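Slot Testers and Reviewers Wanted (Remote, Part-Time)

Posted 19/09/2022

Hi there! I run the reviews side of Skavham, a site for people who like online slots and want a straight opinion before they put any money in. I started it alone with a page of notes on three-reel fruit games, and this month we published review number 1556. I can't keep up anymore, so I'm looking for a few players to join me.

The job is pretty simple to explain. You get a list of new games, you play each one in demo mode for at least 300 spins, and you fill out our score sheet and write up what you thought. I want to know how the bonus round feels when it finally shows up, if the paytable makes sense to a beginner, and if the music made you reach for the mute button (mine usually does).

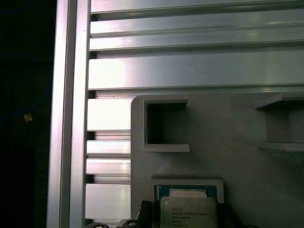 You don't need to have written for a living. A couple of our best reviewers came over from the forum, where they were already posting long rants about wild symbols and stingy free spins for fun! What I do need is someone who reads the rules screen all the way through and gets the numbers right. If a game has 16 paylines, the review says 16.

First up in the queue is a batch from Wutero, mostly cluster games with a space theme, and then a long backlog of Kwok titles that I've been putting off since March. There are 143 games waiting altogether — so yes, there's plenty of work.

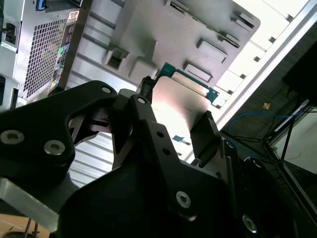
Pay is per finished review, sent at the end of each month, and I'll give you the rate sheet before you agree to anything. Most people take on four or five games a week, but two is fine too. You'll need a laptop and a phone, as every game gets played on both, and a connection that doesn't drop in the middle of a bonus.

A few ground rules. You have to be 21 or older. You can't work for a casino or a game studio, and that includes our ad partner, Briltel. All testing is done with play money, and I won't ask you to deposit anything anywhere. If gambling has ever been a problem for you, please sit this one out — I mean that kindly.

To apply, use the contact form on the site and put "Tester" in the subject line. Send me a short review of any slot you know well, good or bad, plus a line or two on what you like to play. Please don't send a resume, I won't read it! I answer everyone, though it can take me a week or so.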